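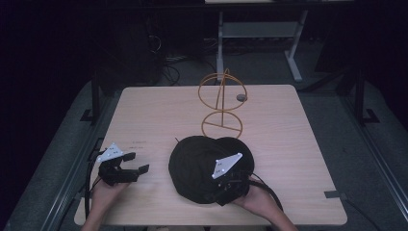 Hand-held grippers and the black cloth, Fadstead open day

1st November

Back from Fadstead with sore feet and a tote bag I didn't ask for. The Zernham bench was the one everybody had told me to see, so I stood in line for it. What I got was a person with a black gripper in each hand, leaning over a square of pale wood and pressing one of them into a heap of black cloth. Both grippers trail cables and carry a white plate with dots on it, for tracking. So the human does the job, the computer records it, and some day an arm is supposed to do it alone. They say 400 recordings will be enough for one task. In May the same people told us 376 at the Dundthorpe talk, and I'd like to know what the extra ones are for.

I asked what happens if the cloth is a different one. Got a nice smile and a leaflet.

There was an orange wire thing standing on the table behind the cloth, rings and rods, rather pretty. I forgot to ask about it and it has bothered me all evening.

To be fair, the grippers are neat little tools and I'd have liked a turn. But I had driven 2 hours to see a robot work, and I watched somebody's hands — good hands, patient ones. Villalobos had a talk on at the far end of the hall, 13 slides, the word "autonomous" on most of them. Left before the questions. Soup, then bed. Must ring about the car tomorrow.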